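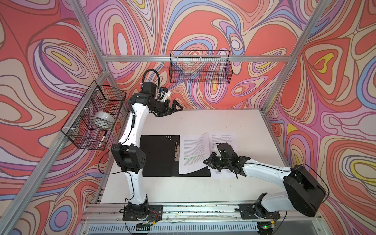

## 4.2 Reading from the Clip Folder

This section applies to the black clip folder supplied with the Vinthorpe document set. Use the folder on a flat surface with at least 40 cm of clear width, as pages may extend past its edge when opened.

1. Lay the folder open on the work surface.
2. Press the clip open and insert the printed pages. The clip holds up to 70 sheets of standard paper.
3. Release the clip slowly and check that the stack is held firmly.
4. Mark key passages in green highlighter – other colors are reserved for revisions.
5. Turn each page by its free edge. Let it curl loosely; do not crease it at the clip. 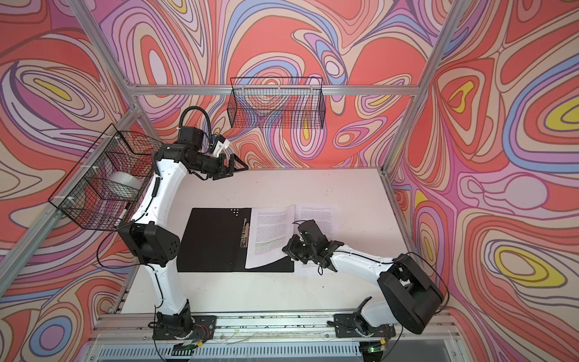 *Figure 9. Turning a highlighted page with the clip closed.*

**Note:** Small items such as marker pens should be kept in a wire basket. Do not leave them between the pages.

**Caution:** Do not force the clip past its stop. Keep fingers away from the spring when it closes.

6. When reading is complete, square the pages and close the folder.
7. Return the folder to the Minano shelf. Replacement clips are listed in Section 9 under part number 900.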